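### 3. Waiting on the convening authority

I'll admit I came to this topic by accident. I was reading old files on absence cases with my coauthor, Savvas Kontogiannis, and we kept tripping over the same gap: the stretch between the end of an investigation and somebody deciding whether to hold a trial. It can run for months, and the soldier mostly just waits (so does the family, of course).
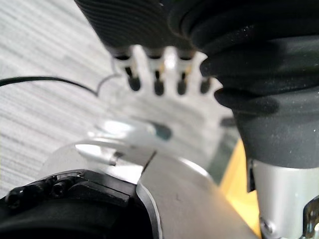

CLAMARD, June

We pulled 748 closed files and kept the 96 where the referral date was readable. Jabari Simiyu did most of the sorting, and he was stricter than I would've been – if a stamp was smudged, out it went! What jumped out at me was how much the paperwork varied. One commander wrote a single line. Another wrote three pages, arguing with himself the whole way down, and then sent the case back for more interviews.

I'd expected the serious charges to move slowest. In our set they didn't. The slow ones were the middling cases, where a lesser hearing or a quiet discharge was still on the table and the lawyers kept trading letters.
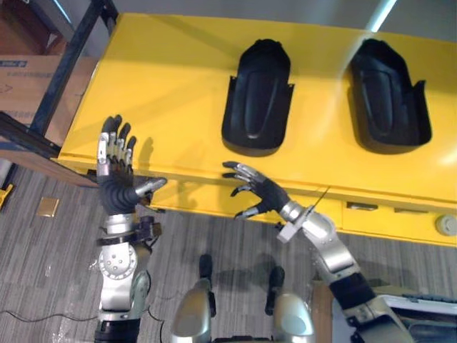
*Figure 1. Yellow table with two black foot-shaped trays.*

Savvas thinks the delay is mostly about staff turnover, and I go back and forth on that. The Subramaniam coding sheet we used has a box for a change of commander, but no box for a change of legal adviser, so we had to dig those out of the cover letters by hand. I take up the cover letters in Section 4.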